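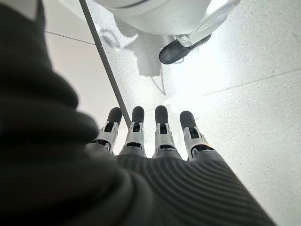 Hodamton Bell Ringers, Tower Diary

May, evening practice

Six of us tonight, which is enough for the front six but means no one gets to sit out. I rang the treble for the first half hour and then moved to the fourth. My left shoulder is still stiff from digging over the potato bed, so I was glad to be off the heavier bells.

We started with rounds and called changes to get warm. Then Plain Hunt, twice, and after that a plain course of Bob Doubles. The first try fell apart in the third lead. That was me. I lost the treble and made my fourths a blow late, and by the time I found my place the tenor had nothing to cover. The second try came round. It was slow but the striking was better than last week.

Zulmira Bastos came over from Prindaton and took the third. She rings a lighter ring at home and said ours drop slower than she's used to. She pulled too hard for a while and then settled. She has been working on Grandsire and offered to go through it with me on paper. I said yes. I have tried to learn it from the book and I keep mixing up the thirds at the start with the thirds at a call.

The rope on the second is wearing where it goes through the garter hole. I marked it with a bit of tape so we can see if it gets worse. A new one would be best before the summer weddings. The fifth also needs its tail end let out for anyone over six feet.

Looked at the treble while I was up there with the grease. The date is cast round the shoulder, 1716, and the founder's mark beside it is nearly gone. The clapper bolt was loose by a quarter turn. Tightened it and wrote it on the card.

Rang down at 8 and the tenor went up late again, so the end was ragged. Locked the tower and walked home by the river path. Still light enough to see the swifts.

To do before next practice: write out Grandsire from the third, find the spare muffles, ask about the rope.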